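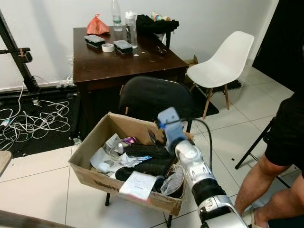
Pre-Delivery Inspection Checklist: Used Compact Loaders
Florkeck Equipment Sales
Inspection date: 17/11/2018
Inspector: Gunārs Krūmiņa
Unit: Lacson wheeled loader, stock no. 884
Status: Hold for repair

Each item is to be marked Pass, Repair or Not Applicable. Comments are required for every item marked Repair. A unit may not be shown to a buyer as ready for sale until all Repair items have been closed and initialed.

1. Operator area
Seat bar and interlock: Pass. Loader functions locked out with bar raised.
Seat belt: Repair. Webbing frayed near the buckle. Replace the full assembly.
Rear window and emergency exit: Pass.
Warning decals: Repair. Two decals on the left side cannot be read. Order from Skellex.

2. Lift arms and coupler
Lift arm support device: Pass. Pin present.
Pivot pins and bushings: Pass. Slight play at lower left — recheck at next service.
Coupler wedges: Pass. Both seat fully with the test bucket.

3. Hydraulics
Hoses and fittings: Repair. Auxiliary hose worn through its outer cover where it meets the frame.
Fluid level: Pass.
Cylinder rods: Pass. Light surface marks, no leakage.

Is a leaking or worn hose enough to hold a unit back from sale?

Any hose with exposed reinforcement must be replaced before delivery, even if it is not leaking. A damp fitting may be tightened and rechecked after 3 hours of operation.

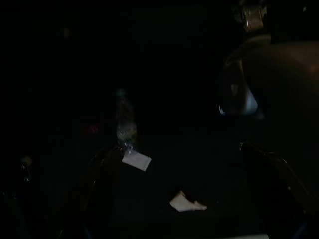 Who may sign off a unit that was marked Repair?

The original inspector signs when available. Otherwise, the shop manager may sign after repeating each failed item in person.

4. Tires, brakes and lights
Tires: Pass. Lowest tread measured 32 percent of new.
Parking brake: Pass. Held on the yard ramp.
Work lights: Repair. Right rear does not come on.
Backup alarm: Pass.

5. Records
Hour meter: around 2,000. Matches the trade-in sheet.
Operator's manual: Repair. Missing. Copy requested from the Nimudon branch.

Return this sheet to the service desk with the parts order attached.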